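Plesden Laundry Co-op
@plesdenlaundry
Aug 6, 2026

Right, equipment budget thread. Doing this on my break so excuse spelling

1/ We've got 4,000 for the year. That's everything. Machines, baskets, the lot. The arm comes out of the same pot if we go for it

2/ Two quotes in. Flatier want 780 a quarter, lease, servicing included. Tiltton do it cheaper at 500 a quarter but callouts are extra and they won't say how much extra. Have asked twice

3/ Abdelaziz (the supply firm up by the station) only sell outright. Lovely kit. Way over. Not happening this year

4/ Things I didn't budget for and should of: floor fixings, a new socket on the back wall, insurance going up. The insurance alone is 183. Ouch

5/ Also spare gripper fingers. They count as a consumable apparently, like lint filters. Put a line in for them if you're doing your own sums

6/ Someone asked why not just buy another dryer. Fair. But we're not short of drums, we're short of hands at 6pm when everything needs emptying at once

7/ 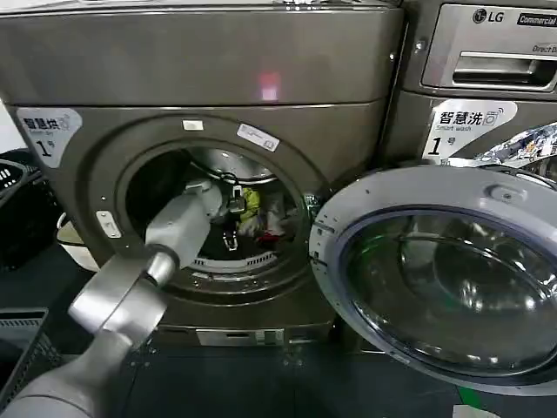

Reach is the spec I'd pay for. Both firms quote it as one number on the front of the leaflet and it doesn't tell you much. What you want is the gripper right inside the dryer drum, over the clothes, with the washer door next to it hanging wide open. Doors take up a lot of floor! Measure with them open, then ask for the quote

8/ Label your machines as well. Ours are numbered, washer 1 next to dryer 1, and it makes the paperwork so much easier when you're pricing per pair

9/ Leaning Flatier tbh. Four quarters is 3,120, add the insurance and we're at 3,303. Leaves 697 for the socket and teh fingers. Tight but ok

10/ Not signing til Tiltton come back on callouts. If anyone's leased from either of them pls reply, esp what happens at the end of the contract. Earliest we could start is March anyway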